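Flela Day Hand Cream SPF 30 — 40 mL tube
Item no. 937
Sold and shipped by Bandatar

Back in stock. Same cream as before, new cap. The old flip lid kept cracking at the hinge so Flela have gone to a screw top. Bit slower to open, doesn't leak in a handbag.

What it is
Daytime hand cream with sunscreen in it. Broad spectrum, SPF 30. Light lotion texture, off-white, sinks in fairly quick. Leaves a slight satin feel for a few minutes then it's gone. If you want the thick greasy overnight sort, this isn't it, have a look at the Ostermann balm instead.

Scent
Faint. Bit of cucumber, bit of the usual sunscreen smell underneath. Fades. There's no unscented version from Flela at the moment, we do get asked. Closest thing we carry is the Starkance plain hand lotion but that has no SPF.
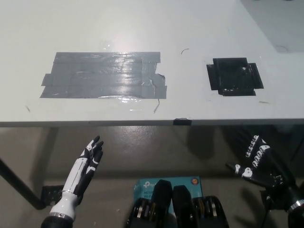

One buyer wrote to us that she puts it on before the drive to work and her steering wheel stays clean, but that it stung on a paper cut and she wishes the tube was bigger. Fair enough on both. Keep it off broken skin. And no, there's no bigger tube, we've asked Flela and will list one if it ever turns up.

How to use
Clean dry hands. Good squeeze, more than you think, backs of the hands first. Then fingers and wrists. Put it on 20 minutes before you go outside. Reapply every 2 hours when you're out in the sun, and again after washing your hands, swimming or towelling off. It is not water resistant so don't count on it at the beach. Use a proper body sunscreen for that, and a hat, etc.

Colour and staining
Dries clear on most skin. Can look a touch chalky on deeper skin tones untill it's rubbed right in. Might mark dark fabric if you pull sleeves down straight away — washes out with normal detergent. Take rings off first, it gets in under the setting and goes grey.

Ingredients
Full list is on the carton. Contains glycerin, shea butter and fragrance. No lanolin. If you react to sunscreens in general, patch test on the inside of the arm and wait a day. Stop using it if you get a rash, see your doctor or pharmacist if it hangs around. 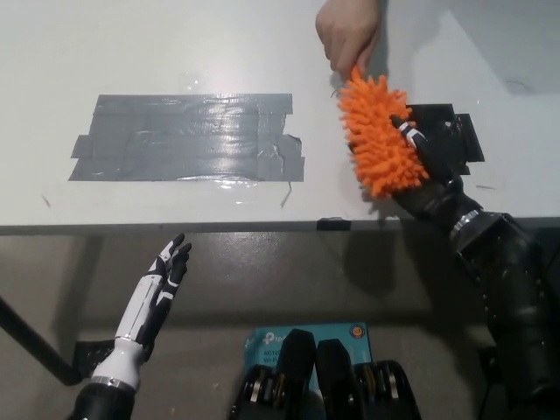
Orange chenille microfibre duster

Storage
Below 30 degrees. Don't leave it in the car over summer, it splits and goes watery, and once it's split the sunscreen can't be relied on. Expiry is on the crimp at the end of the tube, not on the carton.

Postage and returns
Ships in a padded bag. Orders in before noon go out same day, after that the next working day. Unopened tubes can come back for a refund, please email first so we can send the return label. Opened ones only if faulty. Cracked cap on the old stock counts as faulty, send us a photo and we'll post a new tube, no need to return teh old one.

Goes with
Ostermann Night Balm (tin)
Starkance Plain Hand Lotion, pump bottle
Flela Cuticle Stick — out of stock, due July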